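Ticket: Success labels don't match between wrist view and logs, desktop teardown set
Opened by: Branwen Wynne
Project: Nirkside
Status: open, then waiting, then open again
Priority: it was "low" until I saw the eval numbers

OK so I'm writing this as I go, sorry in advance for the length. Short version: our policy scores way better on the "approach the socket" part than it has any right to, and I think the labeler is handing out free passes. Long version follows.

Setup for anyone who wasn't at the desk for this. We have 414 episodes on the open Dell tower. Each one is supposed to be cut into approach, contact and retreat by the Dubey script, which looks at finger width and arm height and decides where the cuts go. Then the method we're testing (call it height-gated relabeling, I'm not in love with the name) goes back over the approach part and marks it good or bad depending on where the fingers are when they stop coming down. The good ones get a heavier weight in training. That's the whole trick, and on the old fixture board it worked great!

On the real tower, 21 of the approach clips come out as good when I can see with my own eyes that the fingers are nowhere near the right place. And some that look perfect come out bad. So I pulled frames.
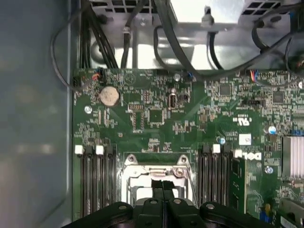 Target zone is the first thing I checked, because it's the piece I wrote. It's a box in board coordinates drawn around the CPU socket, with a little margin on each side. In this one I have no complaints about the position, both fingers are right above the socket, inside the retention frame, memory slots on either side of them. If you asked me to pick a textbook approach frame I'd pick it. The labeler says BAD. Reason code 3, which means "outside zone, lateral." Lateral! I read that line of the log maybe five times.

Things I tried, in order:

1. Reran the labeler on the same clip. Same answer, so at least it's stable.

2. Swapped in the old zone file from the fixture board. Worse. Everything is bad now. Put it back.

3. Turned off the height gate completely and only used the lateral check. The wrong passes are still passes, so the gate isn't what's letting them through. I was kind of hoping it was the gate.

4. Checked the clock offset between the camera and the arm log. I've been burned by this before, so I lined up the moment the arm starts to move in both for a handful of clips. Looks fine to me. I didn't do all of them.

5. Plotted the stop positions. OK now we're getting somewhere. They come out as two blobs when there should be one, and the second blob has the same shape as the first, just turned. Turned all the way around, as far as I can tell.

So my theory after step 5 is that for part of the set, the board frame is flipped. The Anex calibration tool finds the board from its corners, and corners on their own don't tell you which way is up. The fixture board had a big colored tag on it so this never came up. The tower doesn't have one. With the frame flipped, a gripper that's dead on the socket lands somewhere out in left field, and one that's hanging over the chipset side could land in the zone by luck.

To test that, I went looking for a clip on the other side of the problem, one of the free passes.
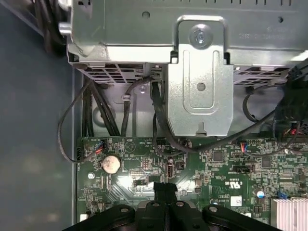
Anjana Gamage replied that a flipped frame would explain the bad labels nicely but she wasn't ready to hang the free passes on it too. Her point was that the zone has a margin, and she remembered me making that margin bigger in November when the arm was drifting. If the margin is still the big one, she said, you could get false passes with a perfectly good frame, and I'd be fixing one bug and declaring two of them dead. She asked for the margin value and for the flip count, separately.

Fair. I went and looked, and yes, the margin is still the November one. I had a note to put it back. I did not put it back.

So, two changes, tested one at a time like a grown-up:

Change A, margin back to the original value, frame untouched. Some of the 21 free passes go away but most stay. The wrongly bad ones don't move at all.

Change B, big margin, frame fixed. For the fix I stopped trusting corners alone and added a second check against a patch of the board that doesn't look the same upside down. I used the area around the coin battery, which has enough going on near it to be a decent match. Where the light washes out that spot, the match score gets pretty sad, so those clips fall into an "unsure" pile for now. Of the ones it was sure about, the wrongly bad labels flip to good, and the two blobs turn into one. I may have clapped.

A and B together is what I'd like to merge. The remaining free passes are all in the unsure pile, so they're waiting on a better patch.

Thu Vương asked whether the result in the draft still holds, meaning the claim that relabeling beats plain cloning on the tower. I don't know yet! The training run used the messed up labels, so the comparison in there is between plain cloning and cloning with some of the weights pointed at the wrong clips. It could get better with clean labels. It could also turn out that the gain came from dropping data in general and had nothing to do with which data. I want to add a third arm to the comparison where the weights are shuffled at random, same totals, and see if that one does just as well. If it does, we have a much smaller paper.

To do:

- Merge A. Tiny, can go in today.
- Merge B once Ye-rin Um has looked at the patch matching, I copied most of it from Dernex and I'm not sure I have the thresholds right.
- Go through the unsure pile by hand. I'll take the first half, looking for a buddy for the rest.
- Put a "which way is up" field in the episode header so the next person doesn't have to guess.
- Rerun training with three arms: plain, relabeled, shuffled.
- Take the tower number out of the draft until the rerun is in.

Leaving this open. The step 5 plot is in the project folder under blobs_final2, don't use blobs_final - that one has the axes swapped.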